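Last updated: August

Up at 6, coffee, no breakfast, out the door with the wrong shoes on. Spent the whole day on flowers. Fake ones. My fingers smell like plastic and I have green fuzz on every shirt I own.

So the Helmy dinner wants centerpieces and I said yes before I knew how many. 92 tables. NINETY TWO. Ashraf Hegazy told me the number over the phone like he was reading me a bus time. Each one gets a little vase, a fat bunch of red, and something yellow "to lift it," his words. I said lift it where. He didn't laugh. He wants to see a finished one before he signs off on the rest, fair enough, I would too.

Started with the red because there's so much of it. Bend the stem, fluff the heads, push it in, turn it, hate it, pull it out again. The trick (if it is one) is to do the tall stem first and let the others lean on it. When I start with the short ones I get a cabbage. Made two cabbages before lunch. Leafy bits go in last, low down, and only on the side that looks bald.
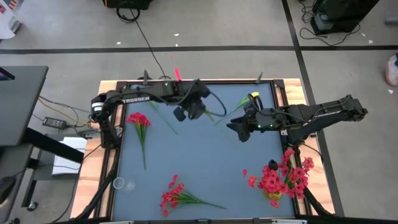 And the yellow vases are too small, I said so when we ordered and I'll say so again. Fine once the blooms puff out over the rim, but getting the last stem down the neck is like threading a needle with a broom. Cut some shorter. Cut some too short. Those go in a bag, maybe for the napkin rings, maybe for the trash, ask me tomorrow. Petals keep popping off too. You can press them back on if you find the little nub but half the time the nub is gone and then it's glue, and the glue is at home, naturally.

Lunch was a granola bar and half of someone's orange. Called Wilik about the second box. Held for 11 minutes, then a very nice woman told me it shipped, then told me it hadn't, then that she'd call me back. No call. The invoice says 392 stems and I am not going to count them, I'm just not. If it looks short at the end then it's short.

Mom called in the middle of all that. Wants to know if I'm coming up to Halham for the long weekend. Said probably. Said it in the voice that means I havent looked at anything. She knows the voice. She asked what I was doing and I said arranging flowers and she got all happy, so I didn't tell her they were fake until the end of the call.
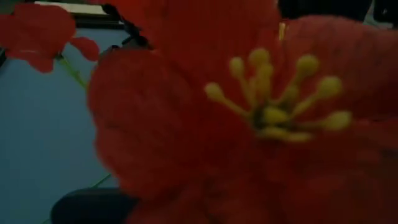
Changed my mind on the red at 2 in the afternoon, after complaining about it for a week. I wanted the darker one, the wine color, and Ashraf held out for the bright, and he was right and I'll deny it if anyone asks. The wine color would have gone black in a dim room. And the cloth-looking petals are better than I gave them credit for. There are little veins and creases in them, and the yellowy green bits in the middle stick out like the real thing, kind of messy. From a chair I think people will buy it. From a chair with a drink, definitly.

Anyway that got me moving again. Did a run of good ones, stopped fussing so much. Radio on, shoes off. Forgot to move the car and didn't get a ticket, so that's my luck used up for August.

Then the yellow question. I had it in my head as little sprigs, filler, dots all over. Tried it and it looked like mustard. Pulled them. Tried one tulip by itself, laid it next to a red bunch to see, and oh, okay, that's nice. Plain. Only one per table, off to the side, or maybe flat by the place card? Ashraf will say flat looks like somebody dropped it. He might have a point – but I like it flat.
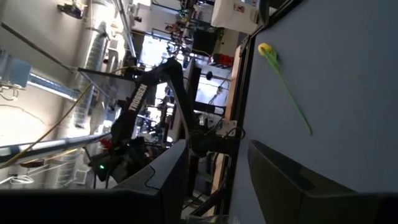 Yellow tulip, lying flat. My vote.

Wrote him a message about it, deleted it, wrote it again shorter. No answer yet. He's at some Tomevix thing till late.

Packed up around the edges of everything else. Bunches go head up in the boxes, paper between, NOT stacked, I learned that one last spring and I still see those squashed heads when I close my eyes. Ran out of paper and used the inside of the cereal boxes. Good thing I never throw anything away.

To do tomorrow – glue!! Paper. Wire cutters, the good pair, check the car. Call Wilik again before they get busy. Ask Ashraf about the tablecloths bc if they're cream then we're fine and if they're pink I'm moving to another state. Text Mom yes or no. Probably yes.

Back hurts. Ate cereal out of the bag, standing up, for dinner. Bed.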